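Skirton Sleep Study: we need people who don't believe us

Posthorpe Community Research, Skirton office

We are looking for 36 adults to help us test whether the advice everybody gets about sleep does anything at all. You know the advice. No screens after nine, no coffee after lunch, a cool room, the same bedtime every night, maybe a spoonful of something herbal. It gets repeated in waiting rooms and on the backs of tea boxes, and we have read a great deal of the research behind it. Some of it is decent. A lot of it asked college students how they felt on one morning and left it there.

Our own last study wasn't much better. We mailed 3,000 households in Posthorpe and the Lyimo Road area and got 335 forms back, mostly from people who already kept a sleep diary and were proud of it. Mitra Daneshvar, who runs the project, would not let us publish it as a finding. So we are starting over with fewer people and closer attention.

What you would do

For six weeks you keep a short log, morning and night. It takes about five minutes a day. For the first two weeks you change nothing. After that you will be given one piece of sleep advice, drawn at random, and asked to stick to it. You may be given a piece of advice that we made up ourselves and that has no reason to work. We won't tell you which kind you got until the end.

You would also come to the Skirton office four times for a 30 minute interview. Evening slots are available up to 8 p.m. Expect us to ask what you drank, when, and how much, and to ask again if the answer sounds too tidy.
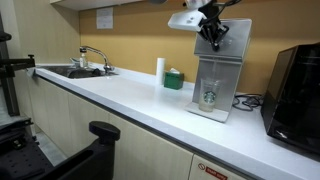 We do not use wristbands or phone apps. Several companies have offered them to us free, with charts included, and we have yet to see one explain how it decides that you were in "deep" sleep at 3 a.m. and not just lying still. If you own one you can keep wearing it, but please don't look at the numbers while you are in the study. If you can't manage that, this one isn't for you.

Who can apply

You should be 18 or older and live within reach of Skirton by bus or car. You don't need to sleep badly. We would like some people who sleep fine and are tired of hearing about it. Please don't apply if you work night shifts, are being treated for a sleep disorder, or have a baby in the house. Anyone who sells mattresses, supplements or coaching is also out, and yes, we had to add that line.

What you get

Bus fare or parking, plus a Homitz grocery card at the last interview. You can quit at any point and keep the fare money. We can't promise you will sleep better. If you do, we can't promise it was because of us.

How to apply

Pick up a form at the Skirton front desk or ask for one by mail. Vusumuzi Msimang handles scheduling and will call you back, usually in the late afternoon. Forms are due by the end of May and the first logs start in June. The results will be sent to everyone who took part, including if they show nothing.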